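Search notebook
Enter keyword
Go

1/30/25, hardness test strips, second go
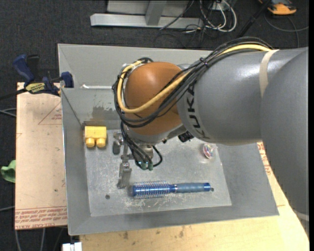 Still not convinced by the Lilunby strips. Tibor wants to switch the whole shop over to them for checking the rinse water and I said I'd give them a fair try, so I did.

Made up a reference batch at 500 ppm from the Fetdale powder and read three strips off it. Two came out on the 500 block. The third I would have called 1,000 if I hadn't known what was in the jug. Khanyisile read the same strip and said 500, but she had watched me mix it, so that counts for nothing. Next time one person mixes and the other reads, no talking.

Then the old drop kit on the same jug: 46 drops. Repeat: 46. Slow and boring and I trust it.

The leaflet says the strips are good up to 3,000. Good how? The top two blocks are both a kind of plum color and under our tube lights I can't split them. Maybe by the window. Also no word on how long an opened tin keeps. The tin in the drawer has been open since July and the lid doesn't seat properly, so if the strips have drifted, would we even know?

Tibor's argument is that we only need a yes or no on whether to change the tank. Fair point, but the change limit in the Msimang sheet is 1,000, and that's exactly where I misread one.

To do:
- fresh tin, unopened, same jug
- blind reads, KK to mix
- ask Lilowlow supplier (correction: Lirilow) for the batch sheet, second time of asking
- leave the drop kit on the shelf, please, Tibor

Jug is labeled and under the sink. Don't top it up.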